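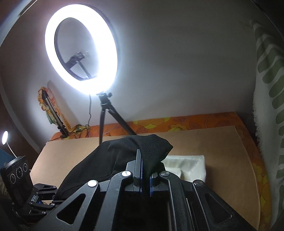 On the list last night one of you wrote:

> Does the Pirnska clinic still want reading glasses this year, or only the
> antifungal cream? I have 364 pairs in my garage and my husband would
> dearly like to park in there again before February.

Yes please to the glasses, and bless you both! The sisters at Pirnska gave out the last of ours months ago, and they've asked for the stronger ones if you can sort them – plus two and up. Cases are lovely but they eat up luggage, so leave those at home.

The cream is coming through Hakim, who have promised 100 tubes, and I'll believe it when I'm holding the box. The truck up from Enotia leaves at 6 in the morning, so please, everyone, pack your own brekkie and fill your water bottles the night before (I forgot mine last time and was a misery to sit beside).

We're still $801 short on the truck hire, if anyone's parish has a morning tea coming up.

Love to all, and keep the questions coming.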